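Food and Plants, Unit 4: What Is a Fruit, Anyway?
Handout for the lab section. Instructor: Jytte Toft

Bring this to lab with a pencil and a ruler. If you missed the lecture, read the first two parts before you come, and borrow somebody's flower diagram (Ingeborg Rothe drew a lovely one on the board and several people copied it down).

Where we left off

A fruit grows from the ovary of a flower. That's the whole definition, and I love how much it sweeps in: cucumbers, pea pods, acorns, the little "keys" that spin down from maple trees. Grocery stores sort by sweetness. Botanists sort by which part of the flower grew, and once you start looking that way you will never get through a produce aisle quickly again!

Words you need for lab:

Pericarp: the fruit wall, made from the wall of the ovary. It has up to three layers you can tell apart.
Exocarp: the outer layer, the skin or peel.
Mesocarp: the middle layer, often the fleshy one.
Endocarp: the inner layer, next to the seeds. Papery in some fruits, hard as stone in others.
Accessory tissue: anything you eat that did not come from the ovary.

Three kinds for this week

Pomes. Apples and pears belong here, and so does quince. In a pome the ovary sits below the petals, wrapped in a floral tube, and most of the crisp flesh we eat comes from that tube. The true ovary is mainly the core. So when you throw away the core, you are throwing away most of the part a botanist would call the fruit. I have been teaching this for years and it still tickles me.

Hesperidia. This is the citrus group, and what a name! It's a kind of berry with a leathery rind full of oil glands. The white pith is mesocarp. Each segment is one chamber of the ovary, and the juice sits in swollen hairs that grow inward from the chamber wall. Pull one segment apart very slowly and you can free a single hair whole.

Berries. In the strict sense, a fleshy fruit from one ovary with no stone. Tomatoes, grapes and, yes, bananas. The bananas we buy set fruit without being pollinated, and the tiny dark specks down the middle are ovules that never became seeds. Cut one crosswise and look for the three-part pattern before it browns.

Reading the outside

Before anyone picks up a knife, spend five minutes on the outside of the fruit. Find the stem end first, then the blossom end opposite. On an apple the stem sits down in a hollow, and the dried bits of the flower are in the dimple at the other end. Citrus often keeps a small button where the stem was attached. A banana has its stalk at one end and a dark tip at the other, where the rest of the flower used to be. Turn each one in your hand as you go. Color, specks, bruises and shape all go in the notes. 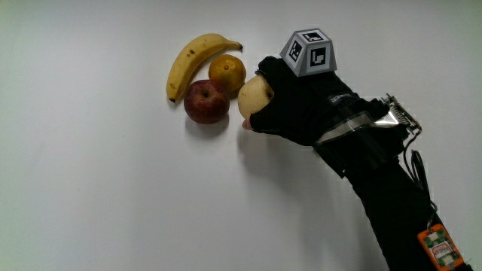 Fig. 1. A berry, a hesperidium and two pomes: banana, orange citrus fruit, red apple, and a round pale yellow pear in the hand.

Take a good look at the round pear in Fig. 1. We expect pears to have a neck, and plenty of them don't. Outline alone is a poor guide to a pome, so always check the core. Compare the skins too: the apple has pale speckles on the red, and the pear has very fine dots all over. Dots like these are often lenticels, small openings that let gases pass in and out. Find them on your own fruit with the hand lens and see how they change from the stem end to the blossom end.

In lab

Work in pairs. Obaidul Akanda will have the trays out at the front.

1. Draw each fruit whole, life size. Label stem end and blossom end.
2. Cut the apple crosswise through the middle. Find the star. How many chambers?
3. Cut the pear lengthwise. Rub a little of the flesh near the core between your fingers. The grit is stone cells, and they look wonderful under the microscope.
4. Peel the citrus in one piece if you can. Bend the peel sharply near your nose.
5. Slice the banana crosswise, then lengthwise, and sketch both.
6. Shade the accessory tissue in every drawing. Leave the pericarp white.

Don't eat anything from the trays. Those knives and boards get used for other labs.

To hand in

Your drawings, plus one paragraph on a fruit from your own kitchen that isn't on this sheet. Tell me which type you think it is and what you saw that made you think so. A wrong answer with careful looking behind it will get more credit than a right one copied from the book.

Reading for next time: the Overgaard chapter on dry fruits, page 56 to the end. Start saving nutshells!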